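Buy the Simulation Hours First

By Tineke Brouwer

Every fall the small labs and workshops around Lildale send in their equipment requests for the coming year, and most of them are written in the same order. The robot arm is at the top with a quote attached. Then comes the gripper, then a table and a safety fence. Near the bottom, if it appears at all, is a line for simulation, usually with a round number next to it that was plainly made up on the last afternoon.

I think the order should be reversed. A group that wants a robot to pick up household things should pay for its simulation work first, run it for a few months, and only then ask for the arm.

My own view comes from a purchase I signed off on at Rollholm. We bought an arm and a two-finger gripper in one order. The arm was fine. The fingers were the wrong length for most of what we wanted to pick up, and the replacement set was not in the budget. The arm stood parked until the next funding round. We could have learned about the fingers with a model of the gripper, a flat surface and a handful of objects to try it on. A mug with an open handle would have been enough to show us the trouble.

The cost difference is not small. Our simulation bill for the following year was 1111 dollars a month, with compute, licenses and the part-time hours of the person who kept it running. That sounds like a lot for something you can't put on a bench. But it can be stopped at the end of any month, and an arm can't be sent back after the crate has been opened and the base bolted down.

There is also the matter of what gets tested. On a real table, people test with the objects they have, and they stop when they get tired of putting them back. In simulation the reset costs nothing. We ran almost 570 trials on mugs alone, with the mug standing, lying over, and turned so the handle was in the way. I would not have asked anyone to do that by hand. The results changed our specification in two places, and both changes were made while they were still free.

The usual objection is that simulation is wrong. It is. Friction is a guess. Soft things are handled badly. A peach in a simulator doesn't bruise unless somebody has built that in, and usually they haven't. Chou, who ran our purchasing for years, used to say he would not approve a forklift on the strength of a drawing of a pallet. I take the point. I would not approve a robot for production work on simulation results either.

But the question at the request stage is narrower. You need to know how wide the fingers must open, how far the arm must reach, where the camera should sit, and whether the task is even close to possible with the class of machine you can afford. Those are mostly questions of geometry, and simulators are decent at geometry. The questions of touch and wear can wait for a loaned or rented unit, which should also have its own line in the budget and rarely does.

A second objection is that money not spent on hardware gets taken away. This one I find harder to answer. The Plirnemetti program, which pays for much of the equipment in our area, splits its grants into capital and running costs, and running costs are the first to be cut. Applicants know this, so they ask for the arm. They are not being foolish. The form pushes them that way.

So the form should change. I would let up to 80 percent of a capital award be held back for a year while the design work is done, with the right to spend it on different hardware from what was first named. I would ask each applicant to state which measurements they expect to get from simulation before ordering. And I would stop treating an early change of gripper as a sign of poor planning, when it usually means somebody tested something.

Some groups already know what they need. If you are replacing a worn-out arm with the same model for the same job, order it. My argument is for the first purchase, where the list of objects is still short and the grasps haven't been worked out.

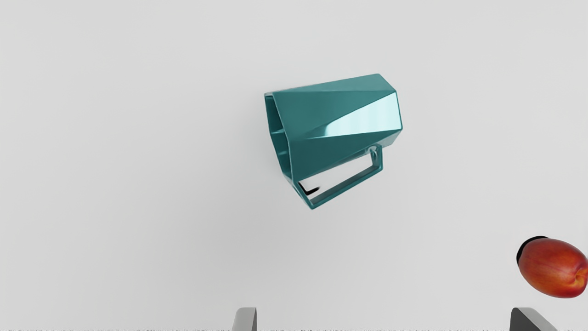 For those groups I would start with three months of simulation and one person's time to look at the failures properly. The quote for the arm can be renewed in the spring.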